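Osholm Teleoperation Working Group
Minutes of the February meeting
Place: Grenport workshop, upper room
Start: 14:00
Present: the recording team, the training team, one representative from Foltavley, one from Jibrin (by telephone)
Minutes: recording team

1. Minutes of the last meeting

Accepted with one correction. Under item 4 the word "replay" must be read as "recording". The open point about the spare foot pedal is closed, the pedal has arrived.

2. Status of the demonstrations

The training team presented the numbers. The plan for the first phase is 700 accepted demonstrations of the memory module task, done by remote control. At the time of the meeting 335 are accepted. The operators work in blocks of 30 minutes and then change. Foltavley asked if the blocks can be longer. The operators present were against it, they feel that their hands become less exact near the end of a block.

The task stays as it was written in the plan: the module waits in the fixture plate at the left of the computer, the arm takes it, brings it over the board and puts it in a memory slot. The tower lies on its side with the panel off.

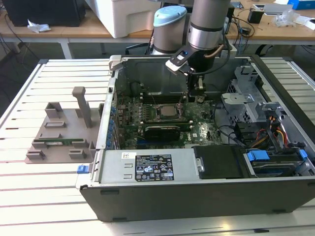 A demonstration is accepted only when the module is fully in and both latches are closed. It was discussed what to do with demonstrations where the operator misses the slot, goes back and tries again. Until now these were deleted. The training team would like to keep them, with a mark, for the reason that the policy must also learn how to recover. Decision: keep them, maximum two new tries for each demonstration. The mark is set by the operator directly after the recording and not by the reviewer.

3. Guiding by hand

Jibrin asked again why we do not guide the arm by hand for this task. The recording team answered that it was tested in the first weeks. Inside the case there is little room for a person's hand next to the gripper, and the hand also covers the view of the wrist camera. For teaching the rest position and the approach above the fixture, guiding by hand is still faster and will be used. Jibrin agrees, but wishes to see the test recordings. They will be sent.

4. Work near the socket

A longer discussion. On the wrist camera it is difficult to judge the distance to the board, because the fingers themselves hide the place where they come down. Several operators look only at the wrist picture when they are close to the parts and forget the fixed camera. The force signal on the hand controller is weak, and some of the operators say they do not feel a light touch at all.

The proposal was to raise the force signal by 20 percent for all operators and to add a slow mode, which starts when the gripper is low in the case.
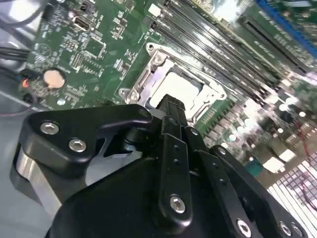
Foltavley was not convinced by the slow mode and said that a speed which changes by itself would confuse the operators more than it helps, and that the change would also be visible in the data. They would prefer a second pedal, so that the person decides. After some talk the group accepted this — the spare pedal can be used for it. The stronger force signal was accepted without change.

It was also decided that the protective cover stays in the CPU socket during all recordings.

5. Actions

Recording team: connect the second pedal, raise the force signal, send the hand guiding tests to Jibrin.
Training team: add the new mark to the review page, write one page of instruction for it.
Foltavley: send comments on the instruction before the next meeting.

6. Other business

The room at Grenport is available again in the mornings. The next meeting is in March, same place, 14:00.

End of meeting: 15:40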